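Huna Community Kitchen
Progress report to the Trotevik Fund
September 2021

The drinks station is in! When we wrote our application, the cold drinks at Huna lived in a chest cooler by the back stairs, and anyone who wanted one had to ask at the serving hatch, wait for the lid to be propped up and hope the right thing was near the top. That cooler has gone, and the new refrigerator is running next to the white counter, stocked and in daily use. We're very pleased with it, and so are the people who eat with us.

What the grant has paid for so far

Your first payment of 3000 dollars covered the refrigerator, delivery, the electrical work and most of the cabinet run beside it. We bought the refrigerator through Fliltard, who took the old cooler away on the same trip. The cabinets came from Shibata as plain white panels and were fitted in two visits. The second visit was needed to get the side panel to sit square against the appliance - the floor slopes more in that corner than we had realized when we measured it.

We chose a model with a pull-out drawer at the bottom after a long back-and-forth over whether we would miss the extra shelf. We don't miss it at all. Cans go in the drawer, where somebody using a chair or a walker can get at them without reaching up, and the shelves above are free for milk, cooked food in tubs and whatever the bakery has sent over. Putting the drawer beside a clear stretch of counter has worked out well too. You can take a can out, set it down, close the drawer and then pick it up again, and people with one good hand have told us how much easier that makes things.

The corner by the counter, with green cans out of the drawer and in it: 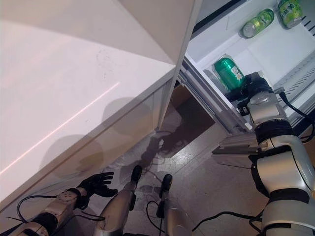
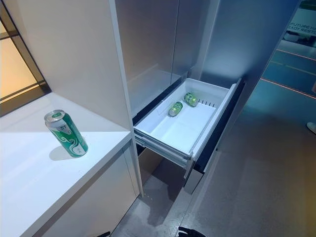
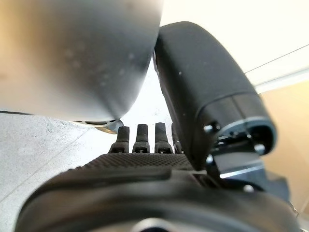
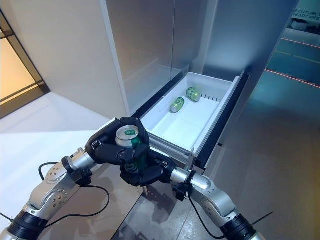

Stocking and the weekly routine

We started with a very simple plan, which was to fill everything on delivery day and see how long it lasted. It lasted until the following lunchtime! Since then we have kept the reserve in the dry store and topped up the drawer each morning, a few cans of each kind. Over the first full month we gave out 159 cans, nearly double the 80 we had put in the budget. Lime and plain soda are the clear favorites. The ginger has been slow and we won't reorder it.

Cans are laid on their sides in the drawer. Stood up, the taller ones caught on the way in, and a drawer that sticks gets yanked. We also tried a printed divider to keep the flavors apart, but it slid around and ended up under everything, so it's now in the craft cupboard. If a divider is wanted later we would look for one that clips to the sides.

Cleaning has been added to the closing list: wipe the counter, wipe the drawer front and handle area, check for leaks in the bottom of the bin. It adds very little to the evening. The white surfaces show marks quickly and we did wonder if we had picked the wrong color, but they come clean with warm water and dish soap, and the whole corner is so much brighter than it was.

What is still to do

The kick panel under the cabinets hasn't been fitted. Shibata sent the wrong length and the replacement is on order. We also want a low shelf for cups and a recycling bin that takes cans only, as they are going in with the general trash at the moment and being sorted by hand afterward.

We have 40 dollars left from the first payment after the last electrical invoice. We would like to put that toward the recycling bin and take the cup shelf from the second payment, if you are happy with that. It's a small change from the budget you approved, so please let us know either way.

The second stage, moving the hot drinks to the other end of the same counter, is planned for November. The outlet is already in place. We'll send the quotes for the water heater as soon as we have both, along with the receipts for this period.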